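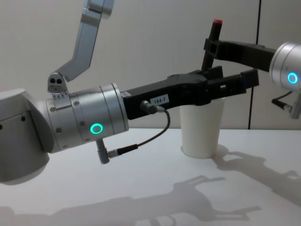
Plain off-white cup, Wurside works, January

Visit report: Wurside tableware works and the Plavell clay yard

The January visit covered two sites, the tableware works at Wurside in the morning and the clay preparation yard at Plavell after lunch. The sites are 40 minutes apart by road. Our group met at the Wurside gatehouse at 8:30 a.m. and was taken around by Zinhle Rampersad, production manager, and later by Thulani Mabuza, who runs the yard. The notes follow the order of the visit and not the order of the process, so body preparation comes last.

Forming

Wurside makes hotel and canteen ware in a vitrified body. Flatware is roller-formed on plaster molds and cups are jiggered, with handles cast separately and stuck on with slip while both parts are leather-hard. Teapots, creamers and anything oval are slip cast.

The casting shop is the oldest part of the building and has a low ceiling. Slip is piped in from a heated ring main and delivered by hand gun. The casters judge wall thickness by cutting a small notch at the spare and looking at it. There is a chart on the wall with casting times against mold age, but it had not been updated since the last change of deflocculant and I did not see anyone refer to it.

Molds are made on site. A working mold is retired when the face starts to lose detail, which for cups happens first at the foot ring. Retired molds go to landfill. A trial of sending the plaster to a soil conditioner firm was dropped over contamination with clay.

Handle sticking is still the main source of loss before firing. The fault is a hairline at the lower joint that does not show until after the biscuit kiln. Rampersad put it down to moisture difference between cup and handle. They have moved the handle racks inside the same humidity enclosure as the cups and the loss has dropped, although it still goes up in cold dry weather. The enclosure is a plastic tent with a domestic-grade humidifier in it. A permanent one is on the capital list.

Drying and biscuit firing

Flatware dries on the mold in a mangle dryer. Cast pieces go into chamber dryers with recovered heat from the tunnel kiln. The duct run is long, and the lagging was missing on the section over the loading bay.

The biscuit kiln is a gas-fired tunnel with 47 cars in the kiln at any time. A mixed car carries roughly 400 pieces. Cars are pushed hydraulically at a fixed interval, and the interval is changed only at the weekly planning meeting. I asked whether they had looked at varying the push with load density. They had, on the old control system, and found that the soak zone took most of a shift to settle after each change.

Kiln furniture is cordierite, with silicon carbide beams. Warped batts are sorted by laying them face to face in pairs and looking for light. The pile of rejects by the kiln exit was large, and some of it looked to me like perfectly usable stock for biscuit.

Glazing and glost firing

Plates are spray glazed on a carousel and cups are dipped. Glaze density is checked at the start of each shift with a pint can and a scale. The glaze is a leadless zircon white, bought as a frit and milled on site in a ball mill with alumina lining. The milling room was noisy enough that the explanation had to be given again in the corridor.

Foot rings are wiped on a wet belt sponge. The sponge water is settled and the recovered glaze goes back in at a controlled proportion, but only into the canteen line. Hotel ware gets new glaze throughout.

The glost kiln is a shorter roller hearth. We were not able to see the exit end, as a roller was being changed.

Inspection and standards

Sorting is done by eye under daylight tubes. Each piece is turned once, tapped, and sorted into best, seconds or crush. The categories were clear enough on pinholes and specking. On warp they were less clear: the go/no-go gauge for plate rims was in use at one bench, and the others were sorting on a flat surface by rocking the plate with a finger.

Shape and whiteness references are kept separately from production. A colorimeter reading is taken on one piece per glaze batch. Chip resistance is tested to the Mnguni method, a pendulum strike on the rim, with the result recorded as the energy at first chip. Rampersad considers the method too kind to rolled rims and would prefer a test that loads the rim from above, closer to what happens in a stack. I would agree with her from experience on our own dishwash trials.

Tables on the inspection side are plain white on top, which makes sorting of white ware harder than it needs to be. A mid-gray surface would show the edge better.

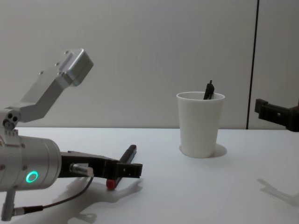
Plavell clay yard

Mabuza met us at 2 p.m. The yard takes in ball clay and china clay by road, and feldspar and silica already ground. Ball clay comes in shredded and is stored in open-fronted bays under one roof. The bays are numbered, and bay 2 is kept for material on hold.

Each ball clay delivery is sampled for residue, carbon and casting rate. Carbon is the figure they watch. A high-carbon lot last year went through to Wurside and gave black coring in the thicker hotel plates, and the fix at the kiln end was a slower preheat that cost them output for most of a month. Lots above the limit are now blended down over several batches.

Blunging is in octagonal concrete tanks, which date from the first owners. The slip is passed over magnets and vibrating screens and then filter pressed. The presses are hand-dropped. Press cloth life is short and the yard was part way through a change to a Caltia monofilament cloth. Cake release looked cleaner on the new cloths — the two presses stand side by side, so the comparison was easy — but there was no data yet on life.

Pugged body goes to Wurside wrapped on pallets. Casting slip goes by tanker, and is adjusted again on arrival.

Points to follow up

Ask Rampersad for the handle loss figures by month, with humidity if logged.
Obtain a copy of the rim test procedure.
Cloth life results from Plavell when available.
Check whether our own plaster supplier takes back molds.
Return visit to see the glost kiln exit — spring, if the roller work is finished.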